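Sorting the Play Food Without Losing Your Mind

7 min read

If your house is anything like mine, the play food starts out in the toy kitchen and ends up in the bathtub, the car and (once, in February) my good winter boots. I've tried baskets, drawstring bags and a very pretty tin, and what finally stuck was a plain see-through plastic container, the kind you'd keep leftovers in.

Start by gathering everything up and bringing it to a big table where you can spread out. Wipe each piece with a damp cloth and a drop of dish soap, then leave it all on a towel until it's good and dry, especially anything with a stem or a leaf where water likes to hide.

Now sort by kind. Fruits and vegetables go together, bread and cakes get their own box, and so on. Put the tall pieces in first, up against the side, and let the little round ones settle in around them.
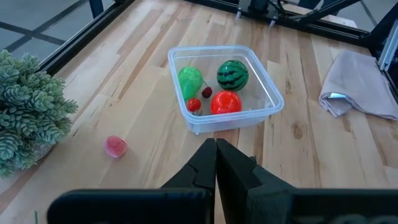 Don't fill it to the brim! Small hands need room to rummage, and a box that's too full gets dumped on the floor every single time. I leave the lid off during the day and snap it on at bedtime.

Comments (2)

Nazanin Naseri: We do this with the tea set too. Works great on a low shelf.

Barış Karabulut: Do you keep the tiny pieces separate? Our youngest still chews on everything, so ours are up high for now.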